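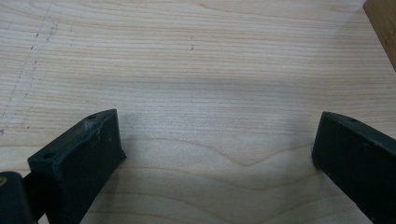 Haruna Station, Gripper Maintenance and Setup
Progress report to Justusa
April 17, 2020

1. Summary

The station is running. Both hand-held grippers are in service, the table is marked and fixed in position, and the setup check has been rewritten so that a new operator can do it alone. In this reporting period we logged 278 sessions, of which 196 passed review on the first pass. Most of the rest failed on finger alignment or a table that had shifted between sessions. Both problems are covered below. Finger wear is the open item, and it is the only one that affects the budget.

2. Fingers

The fingers are black and bolt on through holes in the top face. They are the part of the station that wears fastest. They touch the table many times a session, and the covering takes the rubbing along the top edge and at the tip.

We now inspect them at the start of every shift. The operator opens the gripper fully over the bare tabletop and looks at both fingers from the gripper's own camera view, then by eye. The check covers the upper edges, the tips, the area near each hole and the inner faces. Wear is scored from 0 to 3 and written in the station log.

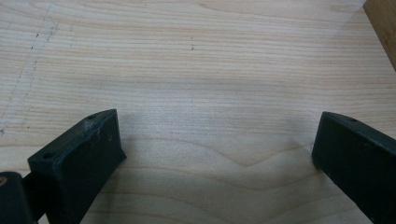

Wear is not even between the two sides. On the gripper we check most often, the left finger is scuffed along its top edge and the right one is cleaner. We have not found the cause. The mounts were loosened, squared and tightened again, and the difference in scores continued at the same rate afterward. The next step is to swap in a new pair and log both sides from the first session.

Replacement fingers come from Stesix. The current lead time is 8 working days, longer than we planned for. We had been ordering when a finger reached a score of 3. We now order at 2 and keep one spare pair in the drawer. Any ragged edge at a tip is trimmed with a blade before use. A tip that has been trimmed twice is retired.

3. Fasteners and cables

Fasteners at the base of the fingers are checked by hand once a shift. Two were found slightly loose in the period. Both were tightened, and there has been no repeat. We do not use thread locker on these, as it makes finger changes slow.

Each gripper has a cable that runs back along the operator's hand. Operators had been routing these in different ways, and some of them pulled on the wrist during long reaches. The written procedure now gives one route for each side. The slack on the floor is to be coiled at the side of the platform before a session starts.

4. Table and task object

Table position is held with gray tape. The operator checks the tape before the first session and after any cleaning. If a strip has lifted, it is replaced and the station is calibrated again. Pencil marks on the wood are no longer used for alignment. They fade and are hard to read under the lights.

The main task object for the period is the wooden tea box with the hinged glass lid. It is a useful test of finger condition, with nine small compartments and thin partitions between them. For the setup check it stays open and empty in the middle of the table, and the operator brings both grippers up to it, one on each side. If either gripper does not close squarely, the session does not start.
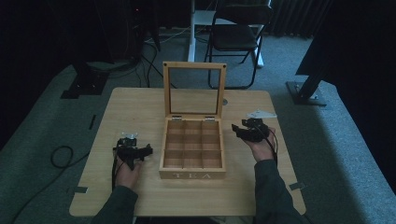
Gralteck read the draft of this section and asked that the check be done with the lid closed as well, on the grounds that a finger can look square against the base and still slip on the lid frame. They also asked for the wear score to be copied onto each session sheet, so that failed sessions can be sorted by finger condition without going back to the station log.

We have agreed to both. The closed-lid check adds about 2 minutes to setup. The revised session sheet is ready and will be used from the start of May.

5. Next period

Fit the new pair of fingers and record wear on both sides from the first session.

Get a second quote for fingers with a shorter lead time. If the price is higher, we will send it to you before ordering.

Replace all table tape on a fixed schedule, whether or not it has lifted.

Finish the spare parts list. The finger and fastener pages are done. The cable page still needs part numbers from Stesix.

We request approval to move the unspent travel line to spare parts. The amount is shown in the attached budget sheet, and no other line changes.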